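标签:工作间小窍门 | 夹爪 | 桌面机械臂
分享 200 评论 3

换夹爪之前先折腾这几样,能省不少事

这阵子我一直在比两只小夹爪,一只是Tilleo的平行两指,一只是Dreltden的软指。本来只想挑一只留下,结果越比越上瘾,顺手攒了一堆土办法,写下来给同样在家里或者小工作间里捣鼓的朋友参考。先说好,我不是什么专业测评,控制器用的也是Grillent那个入门款,面板上的旋钮松得要命,但够用!

先说桌面。亮面桌子真的别用,反光会让相机找边找得乱七八糟,我之前在白色亮面板上试,同一个物件位置能跳来跳去,气得我差点把相机拆了。换成哑光黑的台面以后清静多了,红的、黄的、浅色的小东西放上去都很好认。深色物件就麻烦一点,我的做法是在底下垫一张浅灰卡纸,四角用纸胶带压住,别用透明胶,撕的时候会留印子,擦起来要命。

灯光也得管一管。机械臂自己会在桌上投影子,臂一动影子就跟着跑,有时候正好压在要抓的东西旁边。我试过加灯,越加越乱,影子变成好几条。后来只留一盏灯,外面蒙一层描图纸,影子边缘就软了,相机也不怎么上当。描图纸离灯泡远一点,灯开久了会烫。

再说测试用的物件。别一上来就抓鸡蛋(我抓过,擦了半天桌子……)。我现在固定用圆柱形的小东西打头,竖着放,从正上方下去夹。圆柱的好处是转到哪个角度都一样,抓歪了就是位置的问题,不用去猜是不是角度没对上。圆柱过关了再换方的,再换软包装,最后才轮到那些奇形怪状的。

每只夹爪我都抓100次,中间不改参数。手痒想调的时候就去倒杯水。Tilleo那只抓硬的东西很稳,声音也小,就是指尖的胶垫容易沾灰,沾了灰就打滑。我每抓完一组拿拧干的湿布擦一遍,晾干再继续,别用酒精,我那副胶垫用酒精擦过以后摸着发硬。Dreltden的软指正好反过来,抓袋装零食特别温柔,抓表面光滑的小圆筒却老是慢慢往下溜,我给它套了一截剪下来的橡胶手套指头,立马好了很多,就是难看,像戴了个小雨帽。

线缆这件事我吃过大亏。夹爪的线别直接垂下来,臂一转就会扫到东西。我用魔术贴一段一段绑在臂上,每个关节的地方留一个松松的弯,绑完了先让臂慢速跑一遍最大的动作,盯着看哪里绷紧。扎带也能用,但是一换夹爪就得剪,剪到后来我满地都是扎带头,吸尘器都堵了一回。

底座和支架嘛,带孔的底板真的好用,想挪哪儿挪哪儿。螺丝别一次拧死,对角轮流拧,最后再统一紧一遍。相机支架夹好以后,我会用白色记号笔在接缝处画一道细线,哪天数据不对劲了,先看线有没有错开,有没有人碰过一眼就知道。三脚架的话,脚底下也贴一小块胶带做记号,拖地的时候挪开了还能放回原位。

相机我试了两个位置,一个在斜上方,一个装在手腕上。斜上方的看得全,标定一次能用很久,缺点是臂下去的时候会把东西挡住。手腕上的最后那一段看得特别清楚,可是画面晃,线也更长。如果只能买一个,我会先买斜上方的,等抓取老在最后一下出错,再考虑加手腕的。标定板别随便拿张纸打印了就用,纸会翘,我把它贴在一块旧玻璃上,用喷胶,从中间往外刮平,边上再拿胶带封一圈。

控制器这边,Grillent默认的速度对我来说太快了。它的速度设置是从1到100,新夹爪装上去我都从很低的地方开始,看它走完一整圈,再一点点往上加。夹紧力也一样,先小后大。宁可抓不起来掉在桌上,也不要一下把东西捏扁,胶垫和电机都受不了。急停按钮放在不用抬屁股就能拍到的地方,我的就粘在桌沿下面,左手一伸就有。

还有记录。我以前用手机备忘录,翻起来简直是灾难。现在就一个本子,每次写夹爪、物件、速度、掉没掉,掉了就写怎么掉的:滑下去的、撞倒的、还是压根没碰着。这三种毛病修法完全不一样,滑的去擦胶垫,撞的去改下降路线,没碰着的去重新标定,写清楚了回头查特别快。

目前我的选择是平时装Tilleo,抓软包装的时候换Dreltden,快换座打算找Tymoshchuk那款来试试,到手了再来更新。
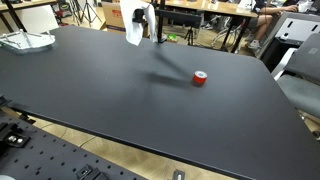 Tymoshchuk那个快换座我从五月用到现在,提醒一句,定位销要上一点点干性润滑,别抹油,油会粘灰,换几次就卡住了。另外你说的橡胶手套指头我也套过,用久了会发黏,后来改成热缩管,薄薄一层,比手套耐用,加热的时候记得先把软指拆下来。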